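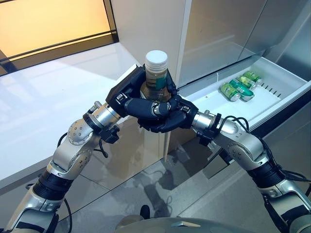

Vol. 45, No. 9

The Kitchen Course

At Plenen, the robotics elective meets in a kitchen. Students who sign up expecting a lab with workbenches and safety tape get a white countertop, a steel refrigerator and a two-armed robot with a full set of fingers on each side. The assignment for the whole term is to put the groceries away.

The course began 2 years ago as a Saturday-style club with no credit attached. The club built small wheeled machines and raced them in the hallway. When the school bought the arms, the races stopped and the club became a class, with a grade and a written report at the end.

Students work in teams named after the software each group inherits from the year before. The two oldest are Vulten and Costache. Vulten handles grasping, meaning everything the fingers do once they reach an object. Costache handles reaching, which covers how the arm gets there without hitting the counter or the other arm. Each team keeps a notebook, and the notebooks are passed down. Some pages are careful diagrams. Others say things like "do not change this number."

Bottles take up more class time than anything else. A can on its side in a drawer stays where it is put. A full bottle standing on a glossy counter can slide or tip if a thumb arrives a little early. Vulten's first plan was to use one hand for everything. The team later wrote a routine for two, with one hand low on the bottle and the other supporting from below. It is slower, and the students argue over whether it should count as one grasp or two in the report.

The sessions run 45 minutes, and the first part of each goes to checking cables and screws. Students learn early to look at the wrists before they look at the screen. Then somebody loads the day's program, somebody stands at the stop button, and the rest write down what happens. Jobs rotate. The stop button is the least popular one.
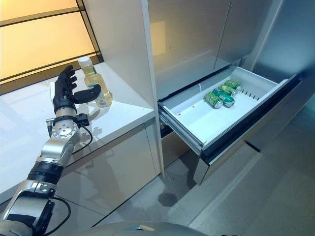
Do students need to know how to program before they join?

Most start with no experience. The first weeks are spent on short scripts that move one finger at a time, and teams pair new members with returning ones.

The spring goal is the Stisitz Challenge, a contest for school teams in which a robot has to sort household items and store them where they belong. Judges take off points for drops, for touching anything that isn't part of the task, and for help from a person. Entries are scored out of 200. Plenen's team lost most of its points last year on opening and closing things, so drawers are on the practice list for this one.

The written report counts for as much as the robot's performance. Students have to describe a failed attempt in enough detail that another team could repeat it. Several have said this was harder than the code. One report spent its first four pages on the position of a thumb, and it earned the top mark in the class.

Teams turn in their drafts in March. The kitchen stays open after school until 6 p.m. for groups that want more practice before the contest.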